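Elden Community Help > Data collection > Hand-held grippers

Two-hand fruit placing: how much should I vary between the demonstrations?

Posted by bennani_lab, 20th October

Hello all. I am collecting demonstrations for a policy that must pick up one piece of fruit with two grippers and put it on a plate. We use hand-held grippers with marker cubes on top, one for each hand, and the head camera gives the view from above. The plan is 800 episodes, and until now I have recorded 83.

My first training run used only these 83 and the result is not good. The policy approaches well, then it closes one side before the other and pushes the fruit off the plate. When I replay my own recordings I see that I also do this sometimes, only I correct it very fast with the other hand.

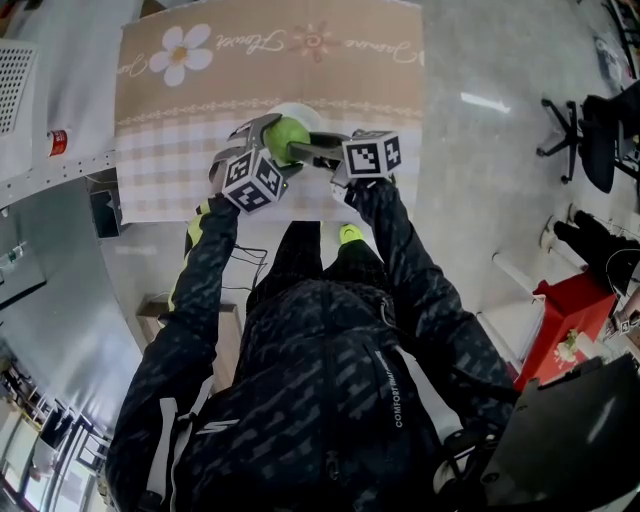
I kept the same table, the same cloth and the same plate for all of the episodes, and I changed only the starting place of the fruit. A colleague told me that I should change everything from the first day - other cloth, other room, other fruit. But then I am afraid that I will not know which change made the result better or worse. Also I am not sure if I must delete the episodes where one hand arrives late. They finish correctly, the fruit is on the plate at the end.

So, what would you change first, and do you keep the episodes with a correction inside?

Software is Skekine, the default export, nothing modified.

visden_user

Change everything, more data is always better. We did 800 and it worked fine.

skekine_tinkerer

I would not change the room yet. If the policy fails on the same table where you recorded, a new table will not repair it. First look at the timing of the two hands.

What we do in our group: we plot the opening of the left and the right gripper on one time axis, for each episode. It takes a few minutes to write the script and you see immediately which episodes have a big gap between the two closings. We had the same pushing problem with lemons. We put the limit at 3 frames for the normal episodes, and what is above it goes in a separate folder. Please do not take our limit directly, it depends on your recording rate and on how quickly you move.

About deleting: I keep the corrections, but I mark them. If the fruit starts to roll and the other hand catches it, this is useful for the policy, it learns how to come back. What hurts is when most of the episodes begin with the same mistake, then the policy learns the mistake too. I would record 40 new ones in which you close both hands slowly and together, train again with the old clean ones, and compare.

Check also your marker cubes. When the two grippers come close around a small object, one cube can hide a part of the other, or your sleeve can come over it. Then the position jumps and the export fills the hole by interpolation. In the default export this is not reported, you have to switch on the tracking log in the settings.

bennani_lab

Thank you, the log was off. I switched it on and exported again, and in several episodes the right cube is lost exactly before the contact. I did not expect this. I will hold the wrists a little more open and record the 40 slow ones before I touch the cloth or the room.

One more thing, if somebody knows: can the log be added to the old exports from July, or do I need to process the raw video again?

skekine_tinkerer

You need the raw video. The old export does not keep the tracking quality, only the final positions.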